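Why Does Wood Have Stripes?

Look closely at a wooden floor, a pencil or a cutting board and you will find lines in it. Some are straight and some are wavy. People call this pattern the grain. It was made by a tree, a little at a time, while the tree was alive.

How a tree gets wider

Just under the bark is a very thin layer of living cells. Every year this layer makes new wood on its inner side. In places with cold winters, the wood made in spring is light in color. Spring wood has big cells that carry plenty of water up to the leaves. By September growth is slowing down, and the last wood of the season has been made with small, thick cells. It looks darker. One light band and one dark band make one year, and together they are called a growth ring.

From rings to lines

If you cut straight across a trunk, you see circles. If you cut a trunk the long way to make boards, you slice through the circles from the side, and they show up as long streaks.

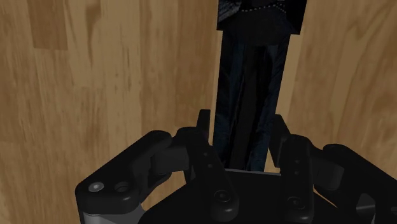 Long boards with streaks of tan, honey and brown.

Boards from the same kind of tree can look quite different. The middle of a trunk, called the heartwood, is often darker than the outer part, called the sapwood. Soil, weather and the angle of the saw change the pattern too.

What about knots?

A knot is the place where a branch grew out of the trunk. As the trunk got wider, new wood wrapped around the bottom of the branch. The grain has to bend to get past it — that is why you see swirls near a knot.

Try it yourself

Find a piece of wood at home and lay thin paper on top. Rub the side of a crayon over the paper. If the wood is rough enough, the grain will show up in your rubbing. Try a second piece and see which one has lines that are closer together. Close lines often mean the tree grew slowly.

Words to know

Grain: the pattern of lines in wood
Heartwood: the older wood in the middle of a trunk
Sapwood: the younger wood near the bark

Written by Hala Cherkaoui. Updated 6/27/22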